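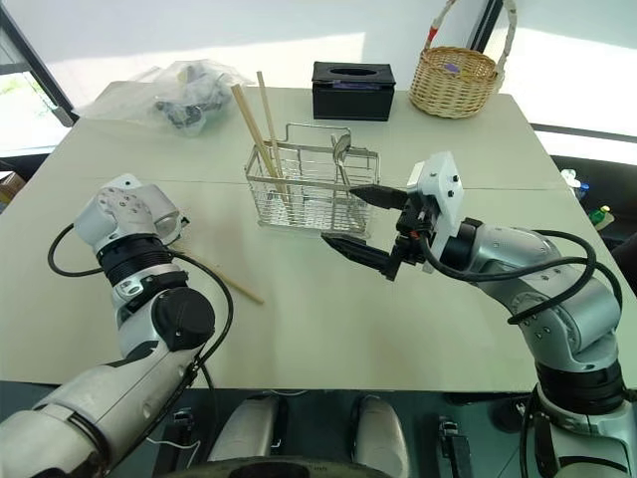 Uvska, the small open-source library that a good many people in our corner of the computing world lean on for sorting and searching large arrays in parallel, has a new release out, and it's a bigger one than the version number lets on. The headline change is a rewritten memory pool, which now hands out its blocks in matched pairs, one for reading and one for writing. Older versions would sometimes give a worker thread the first block and leave it waiting for the second, and a thread in that position is about as much use at dinner as the single wooden chopstick lying on the white tabletop. Now a thread gets both blocks or goes back in the queue, and the long stalls that some users had been seeing on busy machines should be gone.

The release was tagged on 29 February 2020, a date the maintainers say they picked mostly so they would remember it. Banafsheh Zamani, who has looked after the project since its second version, wrote a long and very friendly note to go with it (do read the whole thing if you have the time, there are some lovely bits in it about debugging on trains). She explains that the old pool was written when most users had four cores and plenty of patience, and that it had been patched so many times she could no longer follow it herself. "I would fix one path and find I had slowed down two others," she writes. "After a while I was just moving the trouble from room to room."

Work on the replacement began in November, when a group of regular contributors met in Loltville for a long weekend of coding and, by all accounts, a great deal of soup. The first draft came out of that meeting. The test suite has grown along with it and now stands at 2,994 tests, 847 of them new in this version, and most of those are aimed squarely at the pool.

Users of the Hunwood cluster have been running the release candidate for a while, and their results are encouraging, if a bit mixed. Large sorts finish 13 percent faster there than they did with the previous version. Small ones haven't changed much, and a few very small ones are a hair slower, as every request now has a little more bookkeeping attached to it. Sølve Fagerlund, who maintains the cluster's software stack, told the mailing list that he was happy to take that trade. "Our people sort big things," he wrote. "And I used to get a message every week about a job that had just stopped. I haven't had one since we switched, and I rather miss the company."

There are three changes to watch for if you're upgrading. The function that set the pool size by hand has been removed, and the size is now given when the pool is created. The debug log has a new layout, so any scripts you have that read it will need a look. And the bindings for Ševčík, the job scheduler, have moved out into a package of their own, which you'll have to install separately if you use them. The old import name still works for now but prints a warning, and it will go away in the next major version.

Source code and prebuilt packages are up in the usual place, along with a short upgrade guide that Zamani asks everyone to read before filing a bug. Fixes for the previous version will continue through the summer.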